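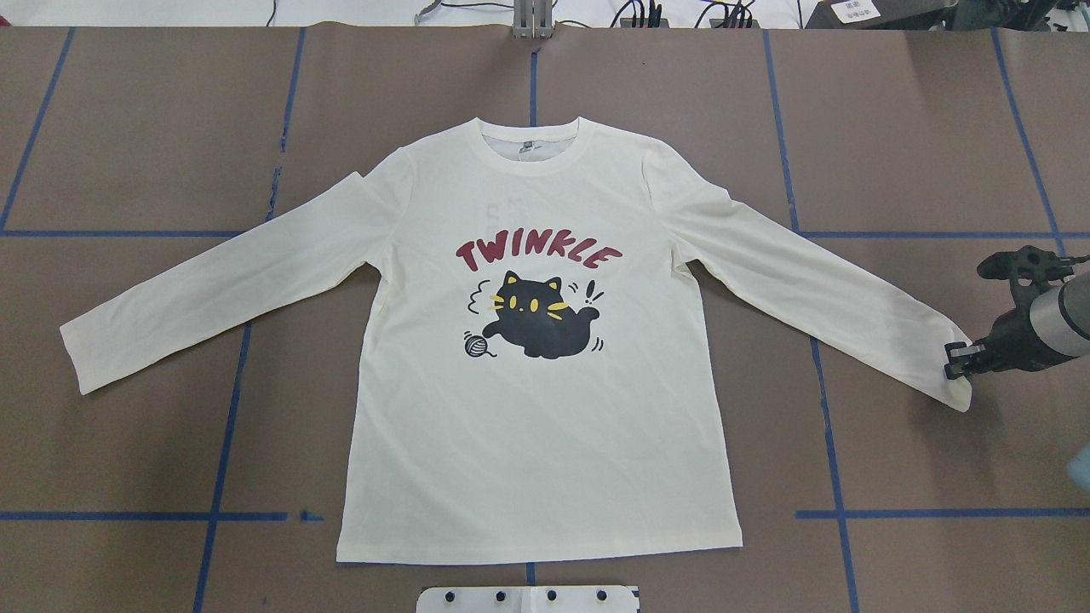
Twinkle the cat, on a cream long-sleeve tee.

Swap morning is back at the Skirkville library, and we can't wait! Last May you brought in over 77 bags of clothes, and nearly all of it found a new home before lunch. Bring up to 10 clean items per family, any size, and take home whatever you like.
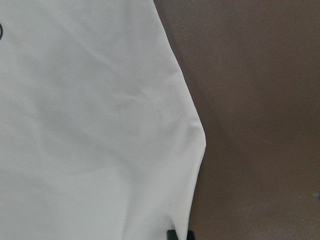 Kids' things go on the long tables by the window, coats on the rails in the hall. Ada Amato is running the mending corner again (buttons, hems, small holes), and she'd love a second pair of hands. Sign up at the front desk by 25/07/2023. Tea and Ornella Palumbo's lemon cake from the start!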